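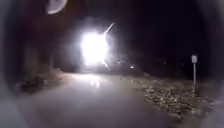
Fixed camera, night view: oncoming light on the path, marker sign on the right-hand verge.

Section 4. Setting Up Night Rounds

I'm Jocelyn Melnyk, and I ran the evening shift at Olivares before the Pika patrol cart came in. I wrote this section for whoever is on the night desk, so it's in the order I do things and it skips the stuff the installer handles. If your screen says Draris at the top, you're in the right program. If it says Umen, that's the old door system and you want the other icon.

Before you start

You'll need your desk login, the yard radio, and a reflective vest for anyone going outside. Give yourself 15 minutes the first time. I can do it in less now, but I've had a lot of practice!

4.1 Checking the path camera

1. Open Draris and click Views, then Night Path.
2. Look for the paved path and the edge of the verge. In the view at the top of this section you can make out the pavement well, plus the gravel and leaves on the right and the little sign on its post. That's plenty to work with.
3. Look at any bright light before you touch anything else. A strong one pointed at the camera washes out whatever is around it, and you can't tell from a still what's behind it. Don't guess. Mark it "unidentified" and go on to step 4.
4. Switch to Live and wait until the light has moved off or you can see what it belongs to.
5. If it's still sitting there and you still can't tell, call it in on the radio and ask somebody to go look.

Note: The sign plate isn't readable in that view. Please don't use it to confirm a location. Use the camera name in the corner of the Draris window.

Caution: Never clear an unidentified light just to get the round started. The Start button will let you (I've asked for that to be changed), and then the cart heads out with the desk telling it the path is free.

4.2 Starting the round

1. Click Rounds, then New.
2. Pick Route 11. Route 19 looks almost the same on the list, but it goes by the loading side and it's meant for Saturday only.
3. Set Surface to Wet if the pavement has any shine to it. I do this even when I'm on the fence. The cart goes slower on Wet and the round takes 61 minutes, so plan your break around that.
4. Type your name in Desk Operator. Your whole name, please, we have two Melnyks (Kirsten is my cousin and she gets my alarms).
5. Press Start and stay at the desk until the status line says Moving.

4.3 When the round stops on its own

A stopped round shows as code 15. Most of mine have been leaves or glare.

1. Open Night Path again and repeat 4.1 from step 3.
2. If the path is clear, press Resume once. Pressing it over and over only fills up the log.
3. If it stops a second time, press Hold and radio the yard.
4. Wait for the person outside to tell you they're back off the pavement before you press Resume.

Caution: Hold is not the same as off. Anyone working on the cart has to turn the key on the cart itself and keep it in their pocket.

What's different about the job

I used to walk this path every night, and I'll admit I miss it in the fall. Now I'm mostly watching and deciding, and my feet feel great but my eyes get tired way sooner. Marlene Boychuk and I trade the screen every hour, and I'd suggest you set up something like it with whoever you're on with. Mafalda Loureiro does the schedule, so tell her if you've been left on the desk alone. She still sends one person out on foot after the first round, and that walk counts as paid desk time. Write it on your sheet under Outside, with the time you left and the time you got back.

Changes to routes go through Lindalva Guerra. Send her the route number and the code from the log.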